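**Lurkotberg planner notes, 04/10/2019**

Picking up from the last thread. The Horkarero cell now runs end to end in sim with the new trajectory smoother. Notes on what changed, mostly for the people who asked about shadow artifacts and the wrist camera model.

1/ Two arms share one table. Each has its own planning group, and there's a third group that covers both. Until last week every request went to the combined group. That was safe and slow.

2/ Requests now go to the single-arm group first. The other arm is frozen at its current joint state and inserted as a static obstacle. The combined group is called only if that fails or if both arms have pending goals.

3/ Test set is 149 start/goal pairs, all pulled from old logs. I threw out anything that started in collision. Planning budget is 900 ms per query, same as before, so the numbers compare.

4/ With the combined group, 20 of them timed out. With the new routing, none do. Path length is a little worse on the long reaches. I can live with that. 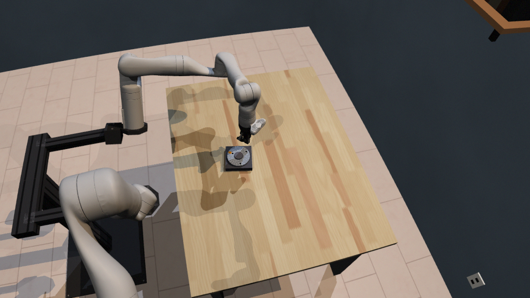 5/ The elbow was the problem in most of the timeouts. Both arms have an elbow-up and an elbow-down solution for any goal over the middle of the table, and the sampler kept hopping between them. I now seed IK from the previous waypoint and reject any solution that flips the elbow sign mid-path.

6/ Collision geometry: the extrusion frame was one big box. That box swallowed a lot of free space between the frame and the table. Replaced with one capsule per beam. Query time went up slightly, and the number of usable approach poses went up a lot.

7/ The table stays a box, padded by 20 mm on top. Padding is turned off for the gripper fingers during the last part of the descent. If you leave it on, every grasp near the surface is "in collision" and you spend an afternoon reading planner output that is technically correct.

8/ Attached objects. When the gripper closes on a part, the part's mesh moves from the world to the arm in the planning scene. The call was asynchronous and the planner sometimes ran before the update landed. Now it blocks on a scene version number. Boring fix, should have been there since December.

9/ Perception next. Camera poses come from the same transform tree as the arms, and the renderer reads them at the simulation timestamp. Before, it read the latest available transform, which could be one tick ahead. Small error at low speed. At full speed it was enough to smear the hand-eye calibration.

10/ Shadows. I render with hard shadows on purpose. The segmentation net was trained on flat lighting and kept labeling arm shadows on the tiles as arm. Turning shadows off in sim hides that failure, so they're on for every run from here.

11/ The check is simple. The simulator knows the true robot mask for each view. Subtract it from the predicted mask, and whatever is left over on the floor plane is a false positive. Views with a lot of shadow and very little robot are the most useful ones to keep.
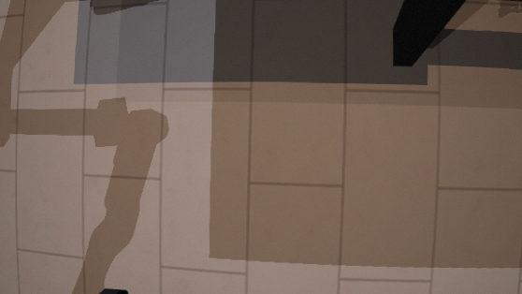

*Floor view, hard shadows on. The tiny black piece at the bottom edge is apparently the gripper tip.*

12/ I was filtering that kind of view out of training with a minimum robot pixel threshold. Bad idea. The net never learned what floor with no arm on it looks like when an arm is nearby. Threshold is gone.

13/ Retrained with those views included. Leftover floor pixels dropped by 55 percent on the held-out runs. What remains is mostly in dark joint caps against dark shadow, and I doubt color alone will fix it. Depth probably will. Haven't wired it in yet.

14/ Someone asked about Dal Bello. Yes, the smoother is from the Dal Bello branch, with the jerk limits pulled out into a config file. Defaults are conservative. If your arm stutters at waypoints, check the blend radius before touching the limits.

15/ Devetti is the log replay tool. It can now load a run and step it by planner query instead of by time. Each step shows the scene version, the group used, the seed state and the result. Old logs still load, but the scene version field will be blank.

16/ Known issues: the combined group still ignores the elbow rule. Replay leaks memory if you scrub backward for long enough. The capsule for the diagonal brace is slightly too fat near the mounting block, so a few low poses on that side are rejected for no good reason.

17/ Next up is depth in the segmentation input, then velocity scaling when both arms are moving over the table. Config files and the test pairs are in the Lurkotberg repo under planning/bench. If your results differ, send the log and the seed.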